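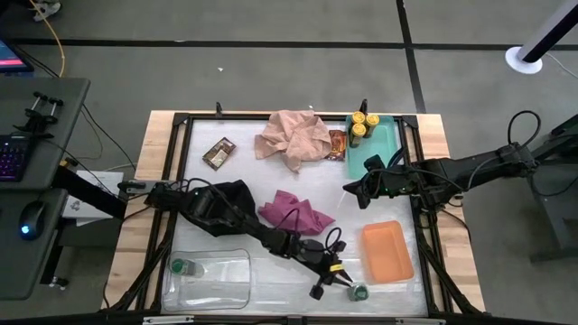 What was the Canent landslip?

The Canent landslip was a slow-moving slope failure above the village of Canent, in the Trokutska valley, which closed the only road to the upper valley for 195 days and carried away part of a cemetery, two barns and most of a football pitch.

## Setting

Canent stands on a shelf of clay and broken limestone above the river Ditden. The older houses are all at the northern end, on rock. The southern end, known as the New Side although much of it is older than the railway, was built on ground that earlier generations had used for goats. A parish map marks the slope behind it with a word usually translated as "restless", and this did not prevent it from being sold in plots.

Small movements had been recorded for decades. Fences leaned, doors stuck in wet years, and the road surface was patched so often that drivers could tell the seasons by it.

## Course of the slip

The ground began to move noticeably in July, after a wet spring and three days of heavy rain. A crack opened across the football pitch, running from one penalty area to the other. The match due to be played there was moved to the lower pitch, and so was the crack, in a sense, as it reached that one within the week.

The main movement came overnight. Seven houses were emptied before midnight, and the last residents left on foot with the road already buckling. There were no deaths. Two people were treated for minor injuries, one of them caused by a wardrobe being carried downstairs against advice.

By morning the slope had dropped far enough to block the Ditden with mud and trees. A shallow lake formed behind the blockage and flooded the Cavalcanti sawmill, which had stood on the bank on the understanding that the river would stay in it. Engineers cut a channel through the debris and the lake drained without a flood downstream.

## Response

The upper valley was supplied by a forestry track, which is steep, single-lane and officially closed to vehicles. It remained officially closed throughout. Bread, post and schoolchildren went over it twice a day.

Displaced families were lodged in the school at Trokutska and later in holiday flats, where several were asked to pay the tourist tax. The charge was withdrawn after complaints.

## Inquiry

The regional inquiry blamed the rain, the clay and a blocked drain, in that order. Its critics put the drain first. The drain had been laid to protect the New Side and was the responsibility of the district, the water board or the landowners, depending on which of them was being asked. The report recommended that it be inspected every year - a recommendation already found in the paperwork from when it was built.

## Aftermath

The road reopened on a new line, cut further into the rock. The empty houses on the New Side were pulled down and the land was returned to grazing. Instruments on the slope still record slight movement after heavy rain, chiefly near the old goalmouth.

The cemetery wall was rebuilt uphill. The sawmill is still beside the river.

*Last revised 7/25/22*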